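Progress report to the Bisance fund, April
Project: two-arm sorting of used household batteries (Dasent workshop)

Summary

The main result of this period is not a good one. We lost more than 3 weeks of planned work to a fault in the right gripper, and we stopped all running of the two arms together while we looked for the cause. The fault is now understood, I believe, but the repair is only half done. The budget is not affected except for the parts listed near the end.

What happened

On a Friday, late in the afternoon, the right arm was carrying a battery across the table to the drop position. The fingers opened before the arm had reached it. The battery fell, rolled, and came to rest against the base of the left arm, which was moving at the time. The left arm did not touch it. The operator pressed the stop button and both arms halted as they should.

No one was hurt and the battery was not damaged. We still recorded it as a safety event, for the reason that a dropped cell can be crushed by the other arm, and a crushed cell can catch fire. This risk was written in our first plan under the heading of low likelihood. I have moved it to medium.

We then went back through the log files of the earlier runs. In a set of 500 grasps we found 21 where the gripper had reported a good hold and then lost the object. Most of these had been marked by us as "missed pick", so they were hidden among the normal errors. I regret this. The label was too wide and we should have made two labels from the start.

Cause of the fault

There are two causes and they work together.

The first is in the software. The Clokon controller reads the motor current to decide if the fingers are holding something. When the current drops for a short time, it takes this as an empty hand and opens the fingers to be ready for the next pick. During a carry this is the wrong behaviour. It was a setting left over from the single-arm tests, and it was copied to the new machine without review.

The second is in the finger pads. When the pads get dusty the object slips a little, and the current drops. A small slip alone would do no harm, and the setting alone would perhaps never have been noticed. A smooth round battery is a hard case for this gripper, as the contact is only a narrow line on each side.

Since then we work on the table with one battery at a time, and the runs are short. The pad on the left finger is worn and carries pale bits of debris, and we have not yet agreed how often such a pad must be changed.

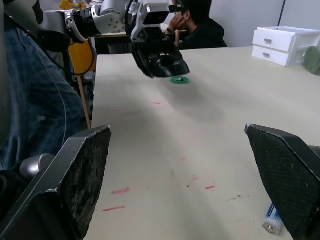

Bellamy asked, after reading the draft of this report, whether the pads should be treated as the main cause at all, as a new pad will be dusty again after some days and the arm must stay safe also with a bad pad. The same comment asked that the opening of the fingers during a carry be made impossible in the controller, and that we do not depend on cleaning.

I agree with this, and the order of the work below was changed after that comment.

Actions done

The automatic opening is switched off while the arm is in a carry motion. If the current drops, the arm now stops, keeps the fingers closed and waits for the operator.

The two labels "missed pick" and "lost during carry" are now separate in the log, and the old runs were labelled again by hand.

The speed of both arms is limited until the end of the repair.

Actions still open

The left arm does not yet know when the right arm has stopped for this reason. It will finish its own motion first. This is the most serious open point, and until it is closed we do not run the two arms in automatic mode.

We need a written rule for people sitting or standing near the table during a run. At present the rule is only spoken, and it is not followed the same way by everybody.

A metal tray with a raised rim is ordered, so that a dropped cell cannot roll. The supplier has moved the delivery date once already.

Effect on the plan

Our target was 99 per cent of carries finished without a loss. We are below it, and I do not want to give a new figure before the left arm is corrected and the same test is repeated. The demonstration for Bisance should be moved to the next period — I ask for your approval of this change.

Costs: replacement pads, the tray, and one spare current sensor. All three fit in the maintenance line and no extra money is requested.

The full log of the event, with the time of each command to both arms, can be sent on request.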